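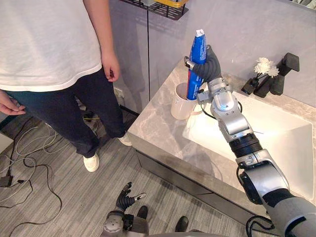 Home | News | Clubs | Calendar

Robotics Club - bathroom task update

Quick one, bus leaves in ten. The Clindik team is on toothpaste this month. Pick up the tube, both hands over the sink, cap off. Sounds easy. It isnt.
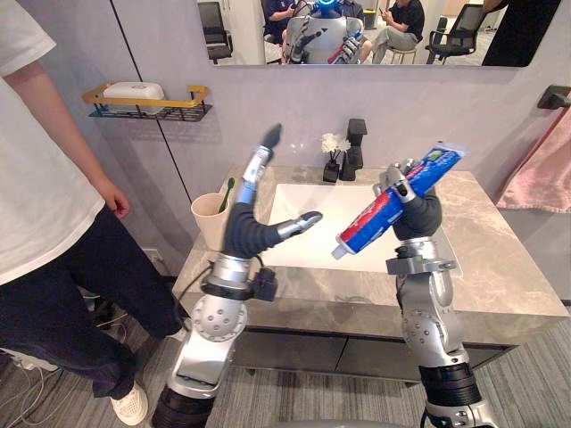 Right hand has the tube, left hand open over the sink.

Log stands at 147 tries since August. Grip settings still being tuned - too soft and the tube slips, too hard and, well, toothpaste. Brusmont demo is next, up to 4 runs per team, so we need poeple for Tuesday setup.
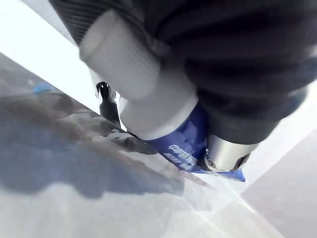 Cap end, close up from the wrist camera.

Sign-up sheet on the lab door. Bring socks.

Shares 4 | Comments 0
Back to top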